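Unit 3: Reading the Fictional Machine
Course handout, Designing Science Fiction Vehicles

Most of you have now watched the first 3 episodes of Drado and have read the fan-written entry on the Dradavine carrier. This handout covers how a made-up vehicle gets a history, and what to look for when a series changes that history partway through.

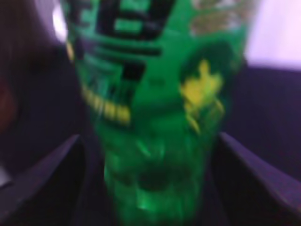

Kirsty Bainbridge

The Dradavine first shows up as a background ship. It has no name on screen, and the model was built to be seen from one side only. The name and the crew size of 1,306 come from a booklet sold with the second season. When you cite the crew size in your paper, cite the booklet. The show never gives a number.

Three kinds of source come up in this unit:

On-screen material. Anything seen or said in an episode. Note the episode and the time.

Production material. Line drawings, model sheets, and notes to the animators. These often disagree with the finished episode, usually on size.

Print material. Booklets, kit instructions, and magazine columns. The writers of these had a free hand, and a lot of the detail fans repeat starts with them.

Keep the three apart in your notes. A common mistake last term was to quote a kit instruction sheet as if a character had said it.

The Drolter problem

The Drolter is the small walking craft carried by the Dradavine. In the first season it stands as tall as a two-story house. In episode 7 a pilot climbs into it from the ground without a ladder. The hangar has room for 30 of them by the first measurement and far more by the second.

There are two ways to handle this. You can treat the shorter machine as a separate model, as the booklet does when it lists a "Drolter Light." Or you can treat it as a drawing choice made for one shot and leave the size alone. Either is fine in a paper if you say which one you are using. Do not average the two heights.

Also look at the legs. The early drawings have the knee bending backward. The kit has it bending forward so that the toy can stand up, and from the second season on the animators followed the kit.

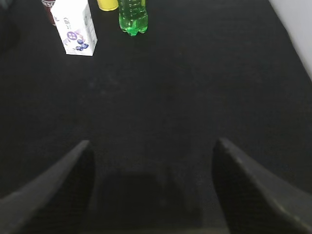
Blackburn Yard

The booklet says that both vehicles were built at Blackburn, a shipyard in orbit. The yard is mentioned once in dialogue and is not shown. Everything else on it comes from print, including the story that the Dradavine was laid down as a freighter and refitted during the war.

For class, read the refit section and mark each statement with its source type. Then write one page on this question: does the freighter story explain anything about how the ship looks on screen? Look at the cargo doors and the placement of the bridge before you answer.

Bring your marked copy. We will compare them in pairs, starting with the section on the engines.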